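Ticket 952: Leadership course participants cannot open their coaching workbook
Product: Tultavance participant portal
Client: Edmont
Status: Solved, waiting for client confirmation

22 January 2024, 9:10
Edmont writes that the managers in the executive coaching group cannot open the workbook for module 2. They see the title page and then a message, "You have no access to this content." The group has 116 participants. I asked for one screenshot and the browser name.

9:45
Screenshot received. The browser is not the reason, I get the same message with my test account. Module 1 opens well. I cleared the cache on the portal and tried again, no change.

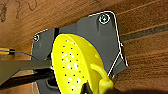

10:20
I compared the participant list with the list of licenses. In the license list are only 98 names, so 18 people have no license for the second module. But my test account has a license and is also blocked, therefore we have two different problems and I will treat them separately. The module 2 lesson on delegation has a small exercise where one person must explain a simple object to a colleague, for instance a dark gray bracket held on wood by two screws, and the text of this exercise loads correctly in preview. So the content itself is not damaged.

11:05
First problem found. The release date of module 2 was set to June by mistake when the course was copied from the Fahy program. I changed the date to today. The test account can open the workbook now, also the reflection sheet and the feedback form for the coach.

11:30
Second problem. The 18 missing people were added after the first import. I asked Bremell, who manage the licenses, to send a new file.

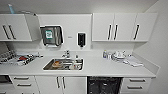
13:15
New file received from Bremell and imported. The first import gave an error in the column "job title", where one title contained a semicolon. I corrected it by hand and imported again. The license list shows 116 now.

13:40
Checked with three accounts from the new group. All can open module 2 and save their answers. Answers from module 1 are still there.

14:00
Message sent to Edmont: please ask the participants to log out and log in one time. The old page can stay in the browser until they do this. The deadline for the self-assessment was not changed by us, only the coach can move it.

Still open: the copy function should not take the release dates from the old course. I made a separate request for the developers and linked it to this ticket.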